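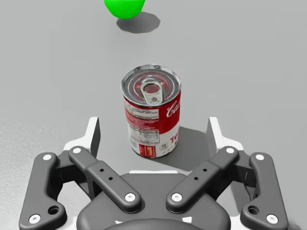

Re: [pantry-list] Soup swap, first Tuesday

> Does anyone still cook from cans at the Ursu hall? I have
> 20 spare tomato and no plan for them.

Yes, please bring them all! We fed a full room last month on tomato soup, rice and a big bag of Boltach lentils — people went back for seconds and then asked for the recipe. So, for everyone who wrote to me:

1. Fry 2 onions slowly in butter until they go sweet.
2. Add the soup, the lentils and 900 ml of water, then simmer.

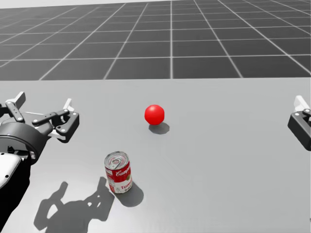
3. Stir in cooked rice and plenty of black pepper.

It's even better the next day. Doors open at 6, and the Treneo bus stops right outside.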